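Olmont 5: urna de votación con precinto numerado

Referencia: OL-5
Fabricante: Charbonneau
Distribución y asistencia: Gonduvum

Urna portátil para elecciones municipales, sindicales, universitarias y primarias de partido. Cuerpo rígido transparente, ranura con obturador y cuatro puntos de precintado. Se entrega montada o plegada, según el volumen del pedido.

Aplicación

El modelo Olmont 5 está dimensionado para mesas de hasta 824 electores con papeleta doblada en sobre de formato estándar. En consultas con papeleta sin sobre la capacidad aumenta, aunque conviene hacer una prueba de llenado con el papel definitivo: los gramajes altos se apilan peor y obstruyen la ranura antes de que el volumen interior esté ocupado. Para censos superiores se emplean dos urnas numeradas por mesa, la segunda precintada y vacía hasta que el presidente ordene el cambio y lo haga constar en acta.

No sustituye a los sistemas de escrutinio óptico. La urna carece de componentes electrónicos.

Características técnicas

Altura exterior: 550 mm
Cuerpo: policarbonato transparente, paredes lisas sin nervios interiores
Tapa: opaca, abatible, con bisagra continua
Ranura: centrada en la tapa, con obturador deslizante de accionamiento manual
Puntos de precintado: cuatro (tres en la tapa, uno en el obturador)
Asas: dos, laterales, integradas en el cuerpo
Apilado: hasta 9 unidades plegadas
Base: cuatro apoyos antideslizantes sustituibles
Identificación: portaetiquetas frontal y posterior para distrito, sección y mesa

Precintos

Los precintos son de cierre por tracción, de un solo uso, con numeración correlativa grabada. Cada urna incluye un juego de cuatro más uno de reserva. La numeración de los cinco se entrega en hoja aparte, que debe incorporarse al expediente de la mesa. El precinto de reserva no utilizado se devuelve con la documentación; su ausencia obliga a diligencia.

Los interventores y apoderados pueden anotar la numeración en el momento de la constitución de la mesa y cotejarla antes de la apertura. La ranura del obturador admite además un precinto propio de las candidaturas, siempre que lo autorice la junta competente.

Puesta en servicio

1. Desplegar el cuerpo sobre una superficie plana y encajar el fondo hasta oír los dos cierres.

2. Mostrar el interior vacío a los miembros de la mesa y a los interventores presentes.

3. Cerrar la tapa y colocar los tres precintos perimetrales. Anotar la numeración.

4. Comprobar el recorrido del obturador. Debe desplazarse sin holgura lateral.

5. Abrir el obturador al inicio de la votación. Durante las interrupciones autorizadas se cierra y se coloca el cuarto precinto.

6. Terminada la votación, cerrar el obturador y precintarlo si el recuento se realiza en otra dependencia. Los precintos se cortan en presencia de la mesa, nunca se fuerzan.

Mantenimiento y almacenamiento

Limpiar con paño húmedo y jabón neutro. Los disolventes y los productos con amoniaco velan el policarbonato y reducen la transparencia exigida en muchos reglamentos electorales. Retirar las etiquetas adhesivas el mismo día del escrutinio. Almacenar en interior, sin carga sobre la tapa cuando la urna esté montada.

Revisar las bisagras antes de cada convocatoria. Una bisagra con fisura visible inhabilita la unidad, con independencia del estado de los precintos.

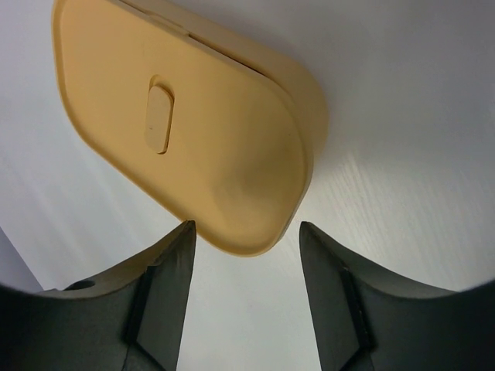
Accesorios y recambios

OL-5P: juego de precintos numerados (cuatro más reserva)
OL-5B: juego de apoyos para la base
OL-5F: funda de transporte con bolsillo para actas
OL-5T: tapa completa con obturador
OL-5E: portaetiquetas, par

Los recambios son compatibles con la serie Zurkiddale, salvo la tapa, cuya bisagra tiene distinto paso.

Suministro

Pedido mínimo de 5 unidades. Los pedidos para convocatorias de mayo deben confirmarse antes de finalizar marzo. Gonduvum no reserva existencias sin orden de compra firmada por la administración, el partido o la entidad convocante. El alquiler se factura por convocatoria, segunda vuelta aparte, e incluye un juego de precintos por urna y votación.

Consultas técnicas y solicitud de muestras: Abílio Guerreiro, departamento de material electoral, Gonduvum.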